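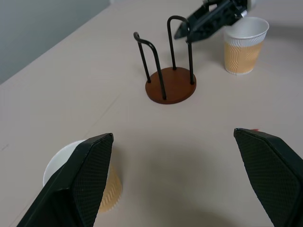
Paper cup stand for the break room, worth it?

benchtop_carl
Member, 857 posts

We go through a sleeve of ripple-look paper cups a week at the office and they always end up rolling around the counter. I'm thinking of getting one of those stands with a round wood base and black metal loops. Two loops, one taller than the other, all four ends plugged into the wood. Gallik sells one and Skurnwood has one that looks the same to me. Does anybody use one for paper cups, or are they only good for mugs?

oatmilk_dept
Member, 100 posts

I have the Skurnwood. It's fine for mugs. Paper cups with no handle have nothing to hang by, so you put them upside down over the loop. The tall loop holds a cup okay. On the short one the cup tips if you bump the table.

tallow
Senior member

Disagree on the tipping. I have the same stand and the short loop is steadier for me, less height to wobble. Depends on the cup. A 12 oz with a sleeve sits different from a small one.

benchtop_carl

Ours are the kind with the tan outside and white wavy lines, white inside. I don't know the ounces. I'll look at the box on Friday.

marnie_k2
Member

Why not leave them in the plastic and tear the end open? We buy the 500 case from Lomside and keep one pack in a drawer. Costs nothing and they stay clean.

tallow

Because then people grab the cups by the rim with whatever is on their hands. Upside down on a stand they take them from the bottom.

marnie_k2

They grab them by the rim off a stand too. I've watched them do it. And a stand holds two cups. You would be refilling it all morning.

oatmilk_dept

You can stack a few on each loop. I get four on the tall one before it starts leaning.

benchtop_carl

Four plus a couple on the short one would get us to about lunch. There are 13 of us but half bring their own mug.

sosa_fan
New member

Look at a wall tube instead. Sosa makes one, you pull from the bottom, it takes a whole sleeve. I paid more than the stand costs but I haven't thought about cups since. You do need to drill.

benchtop_carl

Can't drill, we rent.

sosa_fan

Mine came with adhesive pads too. They let go in February when the heat was off, so I went to screws.

tallow

One thing on the wood base. Put felt under it. Mine had no feet and it scuffed a light tabletop. Also wipe it when coffee gets on it, the dark finish on mine went dull around the holes where the rods go in.

oatmilk_dept

Same here with the dull spots. The metal has held up.

benchtop_carl

Ordered the Gallik, it was cheaper with shipping. Will put felt on it. The rest of the cups can live in the drawer like marnie said.

marnie_k2

So you bought a stand and you're using the drawer.

benchtop_carl

Yes.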